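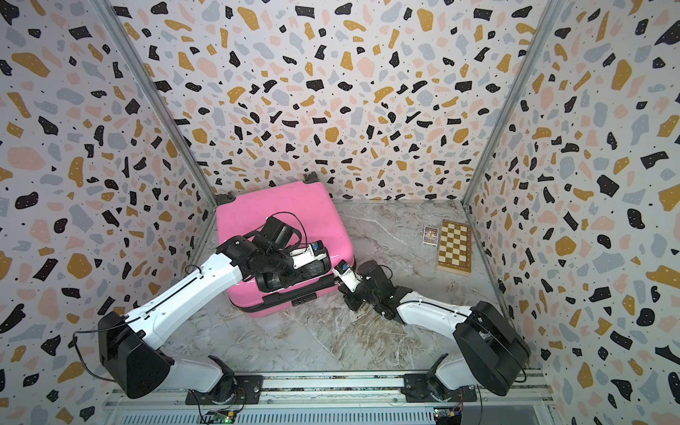

분홍색 하드 캐리어와 접이식 나무 체스판

여행용 가방을 꾸리는 일에 관하여 본 블로그에서는 그간 의류와 세면도구를 중심으로 기록하여 왔습니다. 이번 글에서는 놀이용품, 그중에서도 접이식 체스판을 하드 캐리어에 수납하는 방법을 정리하고자 합니다. 지난 글에 체스판을 기내에 들고 타는 것이 나은지, 가방에 넣어 부치는 것이 나은지를 문의하신 분이 계셨으며, 그에 대한 답변을 겸합니다.

필자는 매년 1월 Hullton에서 열리는 소규모 체스 모임에 참석하고 있습니다. 모임 장소에도 공용 체스판이 비치되어 있으나, 숙소에서 저녁 시간에 둘 판은 각자 지참하는 것이 관례입니다. 첫해에는 돌돌 말리는 비닐 판을 가져갔으나 접힌 자국이 펴지지 않아 기물이 자꾸 기울었습니다. 이듬해부터는 나무로 된 접이식 판을 가지고 다닙니다.

1. 가방의 준비

하드 캐리어는 짐을 넣기 전에 반드시 바닥에 눕혀 놓고 작업합니다. 침대 위에서 열면 매트리스가 꺼지면서 양쪽 높이가 달라지고, 지퍼를 닫을 때 힘이 고르게 들어가지 않습니다. 바퀴와 손잡이 쪽이 벽을 향하도록 놓으면 잠금장치가 사람 쪽으로 오게 되어 여닫기에 편리합니다. 번호식 잠금장치는 출발 전날 한 차례 열고 닫아 번호를 확인해 둡니다. 필자는 Auer 환승 대기 중에 번호가 기억나지 않아 상당한 시간을 허비한 일이 있으며, 그 후로는 번호를 수첩 마지막 장에 적어 두고 있습니다.

유광 표면의 가방은 사용할수록 잔흠집이 생깁니다. 이는 기능과 무관하므로 교체를 고려할 사유는 되지 않는다고 봅니다. 밝은 색상의 가방을 권하는 이유는 수하물 수취대에서 식별이 용이하다는 데 있습니다. 검은색 가방을 쓰던 시절에는 남의 것을 집어 들었다가 사과드린 적이 두 번 있었습니다.

2. 체스판의 포장

접이식 체스판은 경첩 부분이 가장 취약합니다. 경첩이 있는 변이 가방의 모서리에 직접 닿지 않도록 하고, 얇은 스웨터나 수건으로 한 번 감싼 다음 넣습니다. 기물을 판 내부에 보관하는 제품이라면 빈 공간에 손수건을 채워 기물이 서로 부딪치지 않게 합니다. 걸쇠가 헐거운 경우에는 넓은 고무줄을 가로세로로 한 번씩 두릅니다. 접착테이프는 나무 표면의 칠을 벗겨 낼 우려가 있어 사용하지 않습니다.

무게 또한 사전에 확인하시기 바랍니다. 필자가 Lornunard의 중고 상점에서 구입한 판은 기물을 포함하여 1,998그램이었습니다. 2킬로그램에 가까운 무게이므로 위탁 수하물 한도가 빠듯한 여정에서는 신발 한 켤레를 포기하여야 할 수도 있습니다. 필자의 경우 두꺼운 책 두 권을 빼고 체스판을 넣었으며, 그 선택에 후회는 없었습니다.

3. 수납의 순서

가장 먼저 체스판을 넣습니다. 위치는 가방을 세웠을 때 바퀴에 가까운 아래쪽입니다. 무거운 물건이 위에 있으면 가방을 세워 둘 때 넘어지기 쉽습니다. 판은 눕힌 상태로 바닥면에 밀착시키고, 손잡이 봉이 지나는 자리의 굴곡은 양말로 메워 수평을 맞춥니다. 그 위에 부드러운 의류를 한 겹 펴고, 나머지 짐을 올립니다.

카드 상자와 같은 작은 물건은 체스판을 넣고 남은 틈새에 세워서 끼웁니다. 따로 파우치에 모으는 방법도 시도해 보았으나, 파우치 자체의 부피가 늘어 오히려 자리를 더 차지하였습니다. 카드 상자는 뚜껑이 열리지 않도록 뚜껑 쪽을 가방 벽면에 붙여 둡니다.

전체 작업에 소요되는 시간은 필자 기준으로 14분입니다. 의류를 미리 개어 둔 경우에 한하며, 개는 시간까지 합하면 이보다 길어집니다.

4. 도착 후의 보관

숙소에 도착하면 체스판부터 꺼내어 펼쳐 둡니다. 겨울철에는 가방 내부와 실내의 온도 차로 나무가 약간 휠 수 있으므로, 난방기 근처는 피하고 평평한 탁자 위에 두는 것이 좋습니다. Hurmont에서 묵었던 방은 탁자가 좁아 여행 가방을 눕히고 그 위에 판을 올려 대국을 진행하였습니다. 높이가 낮아 허리는 불편하였으나 판은 의외로 안정적이었습니다.

귀갓길에는 같은 순서를 반복하되, 기물의 수를 확인한 뒤 판을 닫습니다. 필자는 흑 비숍 하나를 숙소 침대 밑에 두고 온 뒤로 한동안 병뚜껑으로 대신한 바 있습니다.

체스판 외에 바둑판이나 장기판을 수납해 보신 분께서는 댓글로 방법을 남겨 주시기 바랍니다. 특히 접히지 않는 판의 경우 필자에게 경험이 없어 답변을 드리지 못하고 있습니다. 다음 글에서는 기내용 가방의 충전기와 전선 정리를 다룰 예정입니다.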